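Gripper Kit Purchasing FAQ
Last updated 8 November 2021

Quick answers for labs and small shops pricing out hand-held grippers for data collection. We get the same emails over and over so it's all going here. Prices not listed, ask for a quote, they move.

How many grippers do I need per station?

2. One per hand. People try to start with one to save money and then every task worth recording turns out to need both. If you're only doing pick and place into a bin, fine, get one. Otherwise budget the pair.

Do left and right have different part numbers?

Same body, different label. Order as a pair and they come matched. Order singles and you have to tell us which side, in the notes field. Please use the notes field.

What's in the Ondow kit?

Two grippers, one set of fingers each, cables, charger. No table, no tripod, no laptop. Storage is extra too. The Gredier kit is the same thing plus spare fingers and a hard case.

How should I budget for fingers?

As a consumable. Put them on their own line, not under hardware, or your purchasing office will want to know why you're "replacing equipment" after one quarter. Cloth work is easy on them. Kitchen work is not.

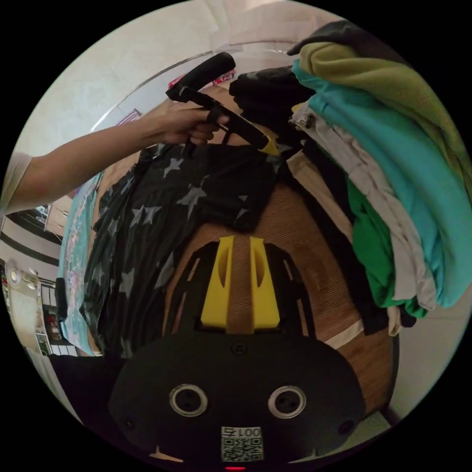 Cost per station is the number most people get wrong, it's not just the grippers. You need a table, floor space on at least two sides, a shelf, and the stuff you're going to handle. For a laundry station the stuff is cheap but you need variety. Thin, thick, plain, printed. A black piece with grey stars is good to have in the pile next to plain black ones, same with an olive green or a turquoise. If everything in the box is white t-shirts you'll be buying again in a month. Table cover, get something with a texture, ours is a ribbed brown one. Put clothes down as a real line in the budget, thrift store is fine, keep the reciept.

What table size?

Big enough for a folded stack and an open garment at the same time. Most desks are too shallow. Check before you order grippers, the table is usually the thing with the long lead time.

Can I rent first?

Yes. Minimum 90 days. Rental goes toward purchase if you convert before the term is up. After that it doesn't, and no, we can't backdate it.

Do you sell the arm too?

No. We quote alongside Seol for customers who want a full cell, but it's two invoices and two warranties. Plan for that if your grant only allows one vendor.

What does the Etach plan cover?

Electronics, ports, front panel. Not fingers, not drops. Ship it back in the orginal box. If you threw out the box we'll send one and bill you.

Is the order code for the pair still 1996?

No, that was the old revision. Use 3401. Orders under the old code sit in a queue until somebody emails you. Old-revision fingers don't fit the new body either, so don't count leftover stock as spares.

When should I order to get it in this budget year?

October was the cutoff for guaranteed delivery. Still taking orders, just no promise on the date. If you need an invoice dated this year we can do that on prepaid orders, delivery to follow.

Do I need a spare gripper?

One station, no. Three or more, yes, get one left and one right. A station with one hand down is a station nobody can use.

Training?

One remote session included per order. More by the hour. Have the grippers charged before the call.

Academic discount?

Yes, on hardware. Not on fingers, not on rental. Send the quote request from a school address.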